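Nelletti adds pale wood-grain top to Julier table line

Matte finish with cathedral figure goes on order in January; existing frames and fixings carry over

Nelletti today announced a new surface option for its Julier range of work and dining tables. The finish, sold under the name Wei, is a pale cream-to-beige wood grain with a matte face. It joins the gray and walnut-tone tops already offered and can be ordered on new tables or as a replacement top for existing ones.

Wei was developed over two seasons with surface supplier Plikel. The brief called for a light top that would work under soft, even room light without showing glare, and for a grain figure that did not repeat visibly across a single table. Earlier samples used a straight grain throughout. These were dropped after store staff reported that customers read them as striped fabric at a distance.

"We went back to a mixed figure," said Morven Buchanan, product manager for tables at Nelletti. "There are long, fine lines over most of the top and a wider arc set to one side. The contrast is low, so the arc shows when you sit at the table and mostly goes away from across the room."

The Wei surface: fine darker streaks on a pale ground, with broader curved grain at upper left.
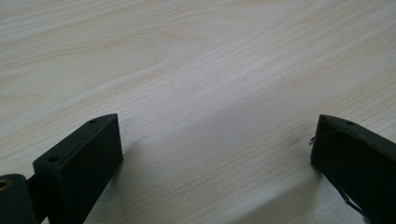
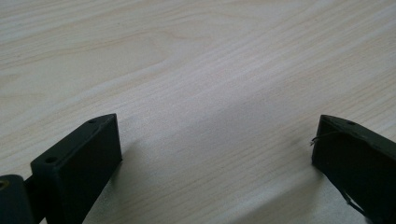
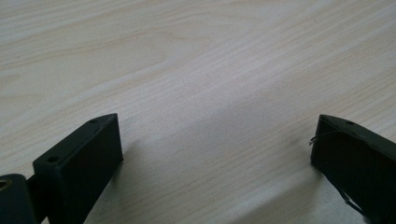 Grain direction is fixed at the factory and follows the length of the table. Customers ordering two tables to be placed end to end should state this on the order form so that the tops can be cut in sequence. Tops cut in sequence ship together and cannot be split between deliveries.

Each top is 34 mm thick, the same as the current Julier tops, and uses the same insert pattern on the underside. No new holes are needed when a top is replaced. The fitting sheet has been revised to show the tightening order for the center fixings, which was unclear in the earlier version.

Abrasion and heat checks were carried out at Nelletti's own test room under Ewan Ritchie. Care instructions are unchanged: a damp cloth, a mild detergent where needed, and no scouring pads or wax polish. Felt pads are advised under lamps and monitor stands.

The first production run is limited to 300 tops in the 120 cm length. Longer tops will follow once that run has been allocated. Dealers with open orders for Julier tables may switch the finish without charge until the order enters cutting.

Sample squares are available to dealers and interior designers on request. Requests should go to Iona Farquharson in the Nelletti trade office and should include a delivery address and the finish name.

Press contact: Jhun Ocampo, Nelletti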